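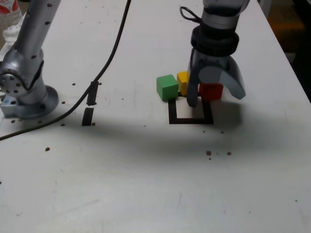 I have wanted a machine to clear my kitchen table since I was old enough to be told to do it myself. So when people ask me whether robots can do chores yet, I start out wanting to say yes, and I try to be careful with myself.

My answer this spring is: a few of them, slowly, on a good day. And I find that thrilling!

Look at what a robot arm gets asked to do in a lab. Green cube, yellow cube, red cube, a square of black tape. Pick up a cube, put it where it belongs. Friends who don't follow this stuff see a setup like that and laugh, because a toddler can do it, and they're right, a toddler can (and will then throw the cube at the dog). But put three small blocks that close together and try getting hold of just one with two stiff fingers and no skin. You have to come down between things. You have to know where your own knuckles are. If you nudge the green one while going for the red one, your whole plan is out of date and you'd better notice.

That's most of housework, when you think about it. The dishwasher is a box of things leaning on other things. The sock drawer is worse.

I spent ten years on the floor at Bravska, packing hinge sets, and we had automation long before I got there. The big carton machine could close 971 boxes an hour and never once looked at what was in them. It was great at its job. It also needed every box to arrive square, same side up, and when one came in crooked, somebody (often me) walked over and straightened it. The machines did the part that never changed and we did everything else. We got paid for the crooked boxes, really.

What's new is that the crooked box is finally the thing people are working on. The arms I get excited about are the ones that look first and then decide, and try again if the grab was bad. I'd take one of those getting 18 blocks out of 20 over a perfect machine that has to have its block delivered to the same spot every time, even if it takes all afternoon. You can build on the first one.

Now the cold water. Nearly everything I've watched up close happens on a bare table with hard little objects in plain colors. Nothing is wet, nothing is floppy, nothing is made of glass. A towel has no corners until you find them. A bag of rice changes shape when you squeeze it. And my counter has mail on it, and a cat. I don't think anyone should be saving up for a robot butler, and if a company says it'll ship you one by August, keep your money.

On the shop floor I'd guess it comes sooner. Bins of mixed parts, sorting returns, loading a fixture: a lot of that is picking up one hard thing from among other hard things, and a shop can light the bench properly and keep the cat out. A small place like Getoslow, where I do weekend shifts now, would be happy with an arm that could sort three kinds of bracket overnight and leave the weird ones in a tray for us. It could be slow. It's night, who cares?

For the house, I'd start smaller than folding shirts. Blocks back in the toy box, say. Every parent I know would clap, and it's the same job as the one on the lab table, only with carpet and about a hundred more ways to go wrong.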